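Control software for two-handed manipulation is judged almost entirely by its policies. Papers report success rates, funders ask for success rates, and the engineers who write the recording, alignment and playback tools are thanked in a footnote if they are thanked at all. It is the position of the Skustari software group that this order of attention should be reversed, and that the recording pipeline deserves the same review, the same testing and the same release discipline as the controller it feeds.

The argument rests on a plain fact of our work. A learned controller sees the world only through the streams it was trained on. If the left and right grippers disagree on the time by a small margin, the policy learns a hand that arrives late. No change to the network will remove that error, and it may take weeks to trace.

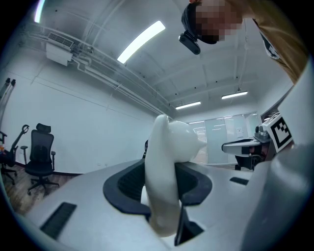
*A white plastic object held in the jaws of a hand-held gripper, with a second gripper and its marker on the table behind.*

Our experience with Giraldo, the internal tool that merges gripper, wrist and head views into one episode, is instructive. Between January and the summer its test suite grew from 7 cases to 400. Victor Gachanja, who maintains the merge code, met some resistance to this. The tests did not improve any benchmark number. They did find a marker pose filter that quietly held its last value whenever a fiducial left the view, so that a gripper in motion was recorded as a gripper at rest. Around 4,000 episodes had to be processed again. Anayeli Sandoval's planning team had by then spent a good part of a quarter adjusting a planner that was not at fault.

Critics inside the field reply that tooling of this kind is temporary, and that larger models will absorb the noise. Itzel Mendoza has put this view to us with care, and it should be answered with care. Some noise is indeed absorbed. Random jitter in a pose estimate averages out over enough data. A fixed offset does not average out, nor does a dropped view that is always dropped in the same part of a reach.

The rooms in which such data is recorded are also less orderly than the diagrams in our reports suggest. People stand and walk in the background, ceiling lights are bright, and a tracked marker may be tilted well away from the lens. Perception code must be written for those conditions and tested against them.

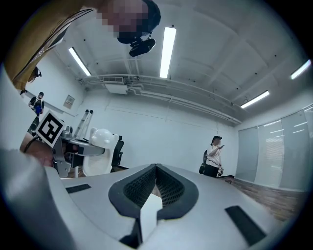
## What a Standard Should Require

We do not propose a long rulebook. A recording release should state which clock each stream follows and how that clock was checked. It should mark every pose as measured or filled in, and it should never store the two in the same field without a flag. It should ship with a replay tool, so that a planning engineer can look at an episode from each view before training on it.

The last point is the one most often refused on grounds of cost. Ximena Escobedo's trial with the Clelico viewer suggests that the cost is modest. Reviewers were asked to look through 200 episodes before release, with the head and gripper views placed side by side. A poor alignment that is invisible in a table of numbers is quickly noticed by a person who sees the fingertip touch the cloth in one view before it does so in another.

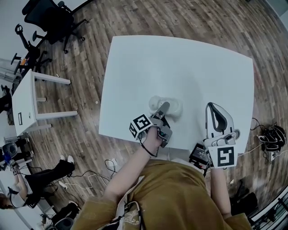 *Head view: two hand-held grippers at work over a white table, the left one pressing into a crumpled cloth.*

There remains the question of who should do this work. At present it falls to whoever is newest. We ask that laboratories and firms, including our partners at Rokton, assign a named engineer to each recording release, with the authority to hold it back. We ask also that reviewers of manipulation papers request the alignment report along with the results table. The group will publish its own report format with the next Giraldo release, and comments on the draft may be sent to Evaristo Quezada.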